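Hilo para los que me preguntáis cómo va "lo del brazo". Aviso: va largo y no hay vídeo con música épica.

Contexto rápido. En octubre me dejé convencer en el taller compartido (Dirora, el de los bajos, el que huele a corcho quemado) para montar un brazo entre varios. La idea de Grażyna Jasińska era "que recoja cosas de encima de la cama". Sí, de la cama. Es donde acaba todo en su casa.

Mi postura desde el primer día: recoger cosas blandas y enredadas de encima de algo blando es de lo peor que le puedes pedir a una pinza de dos dedos. Lo dije, constó y seguimos adelante igual.

El brazo físico está a medias. Base atornillada, dos articulaciones que giran y una que hace un ruido como de molinillo. La reductora la compramos a Rikden y no me fío de ella ni para mover una persiana.

Así que de momento trabajamos en simulación. Constanza Echeverría montó la habitación con modelos que tenía por el disco duro, y de ahí el criterio decorativo. Le pedí una cama y un par de objetos difíciles. Cumplió.
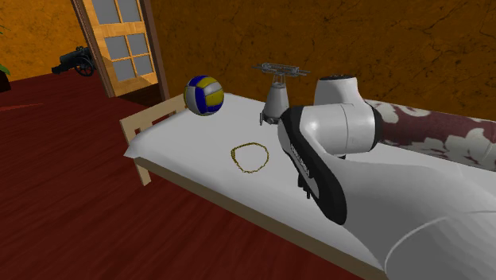

El brazo sobre la cama, con el balón, la cadena dorada y el cojín cilíndrico.

El balón me da igual. Es grande para estos dedos y punto, no pienso perder una tarde con él. El cojín, lo mismo. Lo que me interesa es la cadena.

¿Por qué la cadena? Porque todas las demos que veo por aquí son cubos. Cubos de colores, bien separados, en una mesa lisa. Luego el autor escribe "manipulación doméstica" y se queda tan ancho. En mi casa no hay cubos.

Una cadena no tiene un "centro" por el que agarrarla. El planificador que usamos (lo llamamos Groma, es un apaño nuestro de Python y mala leche) calcula el centroide del objeto y manda la pinza allí. Con un lazo abierto, el centroide cae en medio del hueco. Es decir: sábana.

Esto lo sabía Grażyna, lo sabía yo y lo sabe cualquiera que haya dibujado un donut. Aun así el primer script iba al centroide, porque "para probar". Pues probado.

Números, que luego me decís que solo me quejo. Última tanda: 174 intentos de agarre sobre la cadena. Válidos, 138. Suena bien, ¿no? Casi un 80 %. Alguien ya quería ponerlo en la portada de la wiki del taller.

Pues no. "Válido" en nuestro script significa que hay contacto entre un dedo y algún eslabón al cerrar. No significa que la cadena suba. No significa que siga en la pinza un segundo después. Si un dedo roza la cadena de refilón, el script se pone una medalla.

El criterio lo escribí yo, por cierto. Un sábado, con prisa. Me cito a mí mismo como fuente poco fiable.

Lo que hemos cambiado: ahora Groma busca puntos sobre la propia cadena y no en el hueco, y propone cuatro candidatos repartidos por el contorno. Descarta los que obligan a la muñeca a hacer contorsiones. Del resto coge el que deja más sitio libre para cada dedo.

Y aquí viene la discusión de esta semana, que todavía colea. Donde la cadena va doblada, dos tramos pegados, hay más material que morder. Constanza dice que hay que ir siempre ahí. Yo digo que agarrar dos tramos a la vez es pedirle al simulador que resuelva un montón de contactos entre piezas diminutas, y los simuladores con eso se inventan cosas.

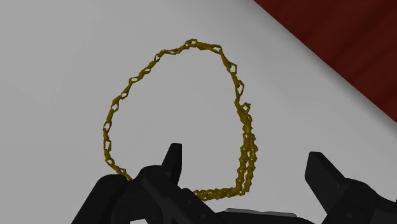 Mi propuesta era ir al tramo simple, que al menos es un problema que entiendo. La de Constanza, al doble, y cerrar despacio. Hemos quedado en programar las dos y comparar con el criterio nuevo: cadena en el aire, cuatro segundos, sin tocar la cama. Si se cae en ese rato, no cuenta. Sin asteriscos.

Otra cosa que me tiene mosca: el colchón. En simulación es una superficie rígida con aspecto de tela. Uno de verdad se hunde, la sábana hace pliegues, el dedo empuja y arrastra media cama. Cualquier cifra que saquemos aquí hay que leerla con eso delante.

Cuando lo comento me contestan que "ya se ajustará al pasar al real". Llevo años oyendo esa frase en el taller. La fresadora Noguchi también se iba a ajustar al pasar al real y ahora es una balda.

Me preguntaba uno por privado si merece la pena montarse esto en casa. Depende. Si quieres aprender cinemática y pelearte con colisiones, sí. Si quieres que te recojan la habitación, recógela tú, tardas menos.

También me preguntan por cámaras y por aprendizaje. No vamos a meter ninguna red neuronal hasta tener una métrica que no dé vergüenza. Entrenar contra mi "válido" del sábado sería enseñarle a rozar cadenas. Lo aprendería estupendamente.

Pendiente para la próxima: desmontar la reductora de Rikden a ver qué muele, repetir la tanda con el criterio nuevo y convencer a Grażyna de no anunciar fecha para nada.

Los scripts los subiré cuando quite los comentarios con insultos. Son bastantes.

Edito porque ya me lo han dicho dos veces: sí, sé que hay pinzas blandas y ventosas. Una ventosa contra una cadena, a ver, pensadlo un momento. Lo de los dedos blandos sí me lo creo más, si alguien ha moldeado silicona en casa sin destrozar la encimera que me escriba.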